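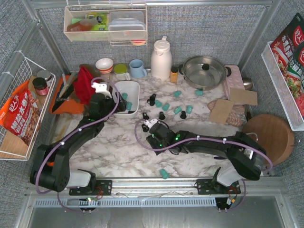

Ordenar clavijas en una cocina revuelta: lo que vamos aprendiendo con los dos brazos

Queridos lectores, hace ya unos cuantos boletines que os debíamos noticias de Trimura, y como más de uno nos ha escrito preguntando si el proyecto seguía vivo, vamos a dedicarle esta vez un poco más de espacio del habitual (quienes nos leéis desde el principio ya sabéis que la brevedad no es nuestro fuerte). Sigue vivo, sí, y desde junio ha cambiado bastante.

Para los recién llegados: Trimura es nuestro intento de que dos brazos montados sobre un mismo raíl aprendan a recoger piezas pequeñas y llevarlas a un recipiente a partir de demostraciones hechas por una persona. Las piezas son clavijas, unas negras y otras cónicas de color verde azulado, y el recipiente es una bandejita blanca rectangular. Dicho así parece poca cosa, y durante mucho tiempo también nos lo pareció a nosotros. Lo bonito, y lo que nos ha quitado alguna que otra hora de sueño, es todo lo que hay alrededor: la jarra, la olla con su tapa, las tablas de cortar, el cuchillo, los envases en las cestas de alambre de las paredes. Queríamos saber cuánto estorba una cocina de verdad, con sus cosas por medio, a un sistema que solo ha visto mesas despejadas.

La respuesta corta es que estorba mucho. Nuestra primera política, entrenada con 1000 demostraciones sobre una mesa lisa y sin nada más encima, se desenvolvía muy bien en su propio terreno y se venía abajo en cuanto poníamos menaje detrás. Los errores tenían además un aire de familia: la pinza bajaba un poco corta, o se quedaba parada en el aire como si dudara, sobre todo cuando la clavija buscada estaba cerca de un objeto brillante. El encimero de imitación mármol, con sus vetas grises, tampoco ayudó al principio, y hubo quien propuso cubrirlo con una tela. Nos alegramos de no haberlo hecho.

El cambio de método fue bastante sencillo de contar, aunque costó lo suyo ponerlo en práctica. En lugar de seguir acumulando demostraciones en la misma disposición, empezamos a recoger tandas cortas y a cambiar el fondo entre una y otra. Cada tanda dura 27 demostraciones; después se mueven los objetos, se esparcen otra vez las clavijas y se vuelve a empezar. El conjunto nuevo suma 741 demostraciones, es decir, menos que el primero, y con él la política se orienta mucho mejor entre cacharros que no había visto nunca. No vamos a daros una tasa de acierto todavía: estamos repitiendo las pruebas con un protocolo más estricto y preferimos publicar la cifra cuando esté bien cerrada.

También hemos revisado el reparto del trabajo entre los dos brazos. Al principio cada uno tenía asignada su mitad de la mesa, y las piezas que caían en el centro provocaban unas negociaciones larguísimas, con las dos pinzas acercándose y retirándose como dos personas muy educadas delante de una puerta. Ahora el reparto se decide al comienzo de cada recogida, según la posición de la pieza y la del brazo que esté más libre, y solo se revisa si el agarre falla. El programa que se ocupa de esto lo llamamos Wimo, y permite hasta 5 reintentos antes de pasar a la clavija siguiente. Las cónicas siguen siendo las más ingratas: si la pinza las toma demasiado arriba, se escurren. Con las negras, que suelen quedar de pie, nos entendemos mejor.

Una nota para quienes montáis equipos parecidos y nos habéis preguntado por los cables. Los llevamos por fuera del brazo, en un lazo amplio y sujetos con bridas pequeñas. Probamos a tensarlos más y el movimiento de la muñeca se resentía, de modo que volvimos al lazo holgado, que queda menos elegante y da bastantes menos disgustos. Eso sí, conviene repasar las bridas cada cierto tiempo, porque un cable que baja hasta la mesa puede arrastrar clavijas y estropear una demostración que iba estupendamente.

Lo siguiente será pedirle al sistema que separe por color, y más adelante que trabaje con una bandeja que no esté siempre en el mismo sitio. Tenemos también pendiente comparar los resultados con los del banco Olszewski, nuestro otro puesto de pruebas, donde el fondo es mucho más sobrio. Si alguno de vosotros ha probado a variar el entorno en tandas cortas, con piezas de cualquier tipo, escribidnos respondiendo a este mismo boletín: leemos todo, aunque a veces tardemos una barbaridad en contestar.

Otras entradas recientes
Fikament: primeras impresiones con dedos de pinza intercambiables
Cómo etiquetamos los agarres fallidos
Banco Olszewski: calibrar dos brazos sobre un raíl
Wimo, notas de la última versión
Preguntas de los lectores sobre demostraciones y teleoperación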